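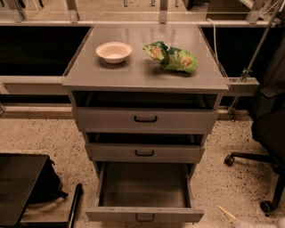 Paid help wanted: tidying drawers and small cabinets

Hi, I'm Etenesh, and I'm looking for 10 people who'd like to spend a morning with us at Kernis putting everyday stuff away! We're writing a little guide to home storage (my coworker Obed Yakubu is doing the drawings) and we want to see how regular people do it, because the two of us have very fixed ideas by now.

You'll get a three-drawer cabinet and a pile of ordinary things: bowls, snack bags, dish towels, batteries, that sort of stuff. Put them wherever makes sense to you, then tell me why the chips go in the top drawer or the bottom one or stay out where you can grab them. I really do want the whole story, including the arguments you have about it at home.

No experience needed, and messy people are very welcome (I'm one myself). You should be 18 or over, okay with bending down to a low drawer, and happy to chat while you work. Each session runs 30 minutes, and most people will do two with a coffee break in between. We pay cash on the day, and there's lunch.

We're on the second floor of the Kyriakidis building, elevator by the side entrance. Sessions run all through October.

To sign up, leave a note with Bethel Alemayehu at the front desk with your name, a phone number and the mornings you can make. Tell her about any food allergies too!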